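트레딤스카 바닥용 스팀청소기 석 달 사용 후기

2021년 6월 10일

결론부터 쓰면 저는 아주 잘 샀다고 생각해요! 원래는 밀대에 물걸레 끼워서 손목 나가도록 밀던 사람인데, 이사하면서 바닥이 전부 타일로 바뀌는 바람에 장비를 새로 알아보게 됐습니다. 후보는 그란도우 거랑 트레딤스카 둘이었고요. 그란도우는 물통이 커서 끌렸는데 매장에서 들어보니 제 팔로는 무리더라고요. 트레딤스카는 물통이 487ml라 한 번 채우면 거실이랑 주방까지 딱 끝납니다. 욕실까지 하려면 한 번 더 채워야 해요.

예열은 금방이에요. 물 붓고 코드 꽂고 의자 몇 개 치우고 오면 준비 완료 불이 들어와 있습니다. 스팀은 약, 중, 강 3단계인데 평소에는 중으로만 써요. 강은 가스레인지 앞처럼 기름 튄 데에 쓰는데, 여기서 정말 감동했습니다. 세제 뿌려서 불리고 닦고 또 닦던 걸 왔다 갔다 두어 번이면 끝내니까요. 맨발로 디뎠을 때 그 뽀득한 느낌... 이거 한번 맛보면 못 돌아갑니다 ㅎㅎ

타일 바닥 쓰시는 분들은 아시겠지만 문제는 늘 줄눈이잖아요. 면은 반짝반짝한데 줄눈에 때가 끼면 청소를 한 건지 만 건지 티가 안 나요. 특히 밝은 회색 줄눈은 조금만 방심해도 금방 거뭇해지고요.

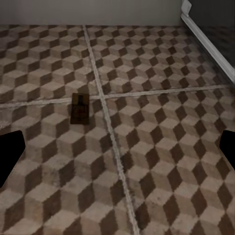 그래서 저는 기본 헤드로 전체를 한 번 밀고, 한 달에 한두 번은 좁은 브러시 노즐로 바꿔서 줄눈만 따라갑니다. 노즐은 돌려서 빼는 방식인데 뜨거울 때는 절대 손대지 마세요. 저는 성질이 급해서 한 번 데었어요. 솔은 생각보다 빳빳하고 아직 벌어지지 않았습니다. 묵은 때는 스팀만으로는 부족해서 베이킹소다를 살짝 뿌려두었다가 15분 뒤에 쏘는데, 이렇게 하면 훨씬 수월해요. 나온 구정물은 바로 마른 걸레로 훔쳐내야지 그냥 두면 도로 스며듭니다.

걸레는 기본으로 두 장 들어 있어요. 흡수력은 괜찮은데 두께가 얇은 편이라 저는 미아에서 나온 호환 걸레를 따로 샀습니다. 장당 3,000원인데 벨크로 크기도 딱 맞고 도톰해서 물 자국이 덜 남아요. 삶아도 멀쩡하고요. 이건 진짜 추천! 섬유유연제만 넣지 마세요, 물을 안 먹게 됩니다.

아쉬운 점도 적어볼게요. 우선 코드가 짧습니다. 거실 끝까지 가려면 중간에 콘센트를 한 번 옮겨 꽂아야 해요. 그리고 세워두는 게 불안해서 벽에 기대놨다가 두 번 넘어뜨렸어요. 지금은 움우드 원목 거치대에 꽂아놓고 쓰는데 원래 빗자루용이라 살짝 헐렁하긴 해도 안 쓰러지니 만족합니다. 본체 소음은 청소기보다 훨씬 조용하고, 스팀 나올 때 칙칙 소리가 나는 정도예요.

물은 수돗물 써도 된다고 되어 있지만 저는 정수물 넣어요. 남은 물은 꼭 비우고 뚜껑 열어 말리고요. 8월 장마 끝물에 바닥이 끈적할 때도 이걸로 버텨볼 생각인데, 더울 때 스팀이 괜찮을지는 그때 가서 다시 써볼게요. 원목 마루인 집은 제조사에 먼저 물어보고 사세요. 저희 집은 타일이라 마음 놓고 팍팍 씁니다!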